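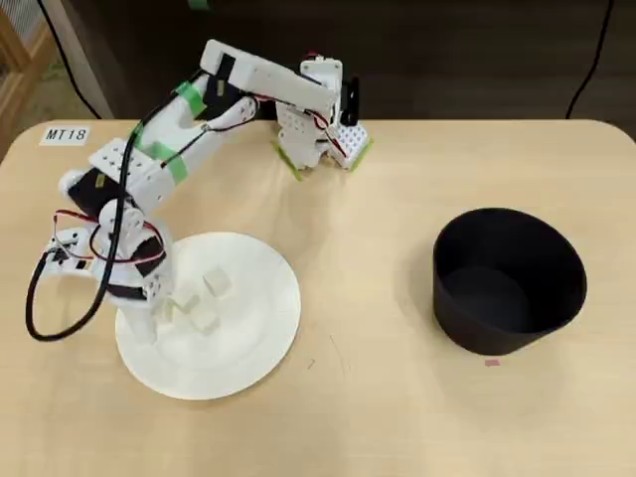

Support > Gudeck Control Software > Set-Up Guide > Section 8

We use cookies to keep you signed in and to remember your language. Accept | Settings

Connecting the Arm and Running a First Pick Routine

4 December 2023
By Milagros Núñez, Brikcombe Documentation

This section covers connecting the arm to Gudeck, checking the joints, setting up the Carrasco perception module, and running a short pick-and-place routine with the Rurmont planner. Install the software on the host computer before you start.

CAUTION: The arm can move as soon as torque is enabled. Keep hands, sleeves and loose cables out of its reach, and keep the power switch where you can get to it.

8.1 Connect to the controller

1. Fix the base to the table. Push on the upper arm with one hand and check that the base does not shift.
2. Turn the servo power off.
3. Connect the controller board to the host computer.
4. Turn the servo power on and start Gudeck.
5. Open Devices and select Add Arm. Leave the port for the local service at 2819 unless another program is using it.
6. Select Scan. The joints appear in order from base to gripper.

If a joint is missing from the list, turn the servo power off, reseat the servo lead on both sides of the gap, and scan again. Do not unplug a servo while the power is on.
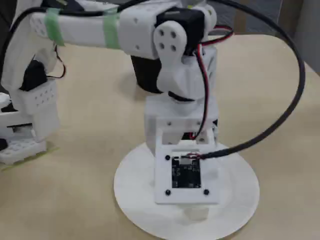 Note: Cable slack has to be checked through the whole range of motion. A loop that hangs free with the arm folded can pull tight when the shoulder turns. Gudeck has no way of sensing the cable, so set the shoulder limits by hand in 8.2.

8.2 Set the joint limits

1. In the Joints tab, turn torque off. Support the arm with your hand as it goes slack.
2. Move each joint slowly to one end of its safe travel and select Set Min. Move it to the other end and select Set Max.
3. Repeat for the gripper. For Min, let the fingers touch without squeezing.
4. Place the arm in a relaxed pose, clear of the table, and select Save as Home.
5. Turn torque back on and select Go Home at the lowest speed.

If the arm moves away from the home pose, stop it and check the Invert box for the shoulder and elbow. These are the joints most often set the wrong way around. Limits are saved to the arm profile and are loaded the next time you connect.

The command timeout is 300 ms. When Gudeck receives no command in that time, it holds the last position. It does not drop torque. A longer timeout can be entered under Advanced, but the arm will take longer to stop if the host computer freezes.

8.3 Set up perception

Carrasco can take images from a fixed camera, a wrist camera, or both. Each camera needs its own calibration.

1. Open Perception and add the camera from the list.
2. Run Calibrate Table with the arm at home and follow the prompts.
3. For a wrist camera, draw a mask over the gripper fingers in the preview. Open and close the gripper and widen the mask until it covers the fingers in every position.
4. Place one object in view and select Detect.
5. Move the object by hand and detect it again. The outline should follow. 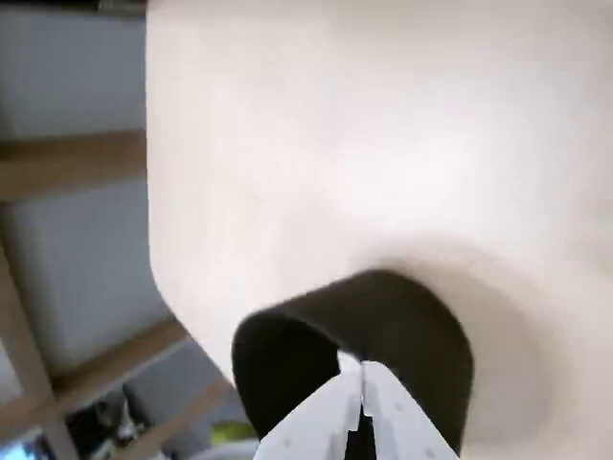

Fig. 8-3. Gripper fingers at a black fabric loop, pale surface behind.

Soft items need the Deformable setting. With Rigid selected, Carrasco fits a solid outline and the grasp point may land in an opening instead of on the material. Small light-colored items on a light plate can also be missed. Lower the exposure first. If that does not help, lower the contrast threshold in small steps and watch for false detections along the rim of the plate.

Shadows from the arm are sometimes reported as objects. Select Ignore Flat Regions to remove them.

8.4 Plan and run

1. In Rurmont, select New Task, then Pick and Place.
2. Mark the pick zone and the place zone on the table view.
3. Add every fixed item as an obstacle, including open containers. For a container used as the place zone, add the walls only and leave the top open.
4. Set Approach to From Above and enter the clearance over the tallest rim.
5. Select Preview and step through the path.
6. Set speed to Low and select Run Once.

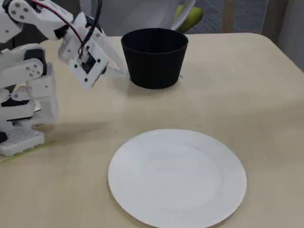
Watch the finger tips during the first run, as well as the wrist. Rurmont checks the arm and gripper body against obstacles, but the finger model is taken from the gripper file, and printed fingers of a different length will not match it. Enter the measured length under Tool > Fingers and preview again.

If the path fails with code 2, the target is out of reach or outside a joint limit. Move the zone closer to the base or review the limits from 8.2. Planner logs are kept in the task folder and can be attached to a support request.

CAUTION: Do not raise the speed until the routine has completed at Low with every object you intend to use.

Next: Section 9, Recording and Replaying Tasks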